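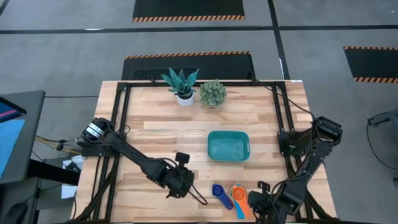 4. Oiling and looking after a wooden worktop

Read this section before you use the worktop for the first time. It applies to all Fairweather tops supplied without a factory finish.

You will need: Flilness worktop oil, two lint-free cloths, fine sandpaper and a pair of gloves.

4.1 First oiling

1. Wipe the surface with a damp cloth and leave it to dry overnight.
2. Sand lightly along the grain, then vacuum up the dust.
3. Pour a little oil on to a cloth and spread it thinly. Do the end grain as well – it soaks up more than the face.
4. Wait 20 minutes and wipe off whatever has not sunk in.
5. Leave for eight hours, then repeat steps 3 and 4 until you have put on 3 coats.

Note: One tin of oil (part no. 3111) covers the 80 cm deep top. For wider tops order part no. 339.

CAUTION: Cloths soaked in oil can catch fire on their own. Lay them flat outdoors to dry before putting them in the bin.

4.2 Everyday care

Wipe up spills straight away, above all tea, wine and vinegar. Do not use bleach or scouring pads. Stand hot pans on a trivet.

Re-oil when water no longer forms beads on the surface. For sink cut-outs, see section 5.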